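Cellach Battery Tender Review: A Lot of App for a Trickle Charger

By Marek Hrubý
Last updated: November
21 comments | 77 shares
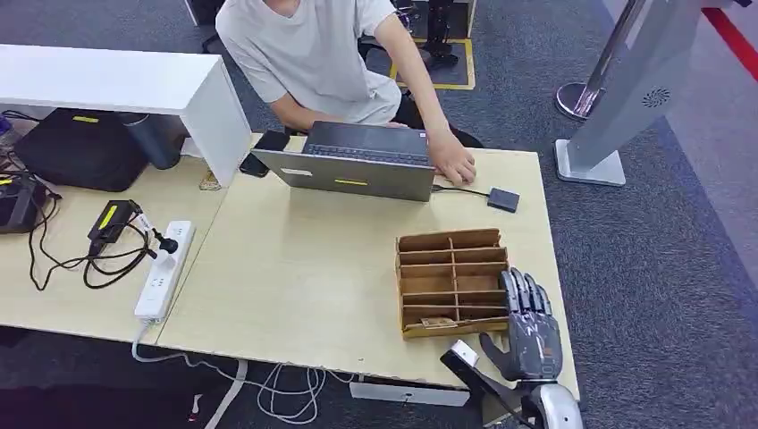 At the desk, laptop open and phone face-down.

I drive an old diesel wagon that sits for weeks at a time, so I have owned more battery maintainers than any sane person should. Most were dull gray boxes that did their job. The Cellach costs twice what I paid for my last one, and the pitch is that it "learns" your battery and reports back to you through an app. I wanted to know what it learns, and whether I'd ever need the report.

The charging part is fine. You clip it on or bolt the ring terminals to the posts, the light goes amber, and some hours later it goes green. After a month in an unheated garage the wagon started on the first turn. My old Baltik did the same thing last winter, with one light and no password.

Then there's the app. It wants an account before it will show you a voltage. It wants your location. It asked me for the make and model of the car, didn't have mine, and suggested I pick "similar." The graph is pretty but it only refreshes when you're close enough to the charger that you could read the light yourself. Twice it told me the battery was at risk when my multimeter said 12.7 volts, which is a healthy battery by anybody's standard.

Sabina Zelenák runs the parts counter at Štěpánek, where I bought mine, and she told me two had come back since summer, both over the pairing and neither over the charging. That matches what I saw. I re-paired it four times.

Build quality is okay. The case feels solid and the clamps bite well. The cable is too short to reach from my wall outlet with the hood up, so count on an extension cord. The manual says not to use one. I did anyway, a heavy outdoor one, and I'm not recommending that to you.

The "recovery mode" is the one feature I went in hoping to like. I tried it on a flat battery out of a Dastura van that had been dead since spring. After two nights it reported 100 percent and the battery wouldn't crank the starter. Maybe that battery was past saving, but then I'd like the app to say so.

If it goes on sale, and you ignore the phone side completely, it's a decent maintainer. At full price I'd buy the plain one.

Rating: 2 out of 5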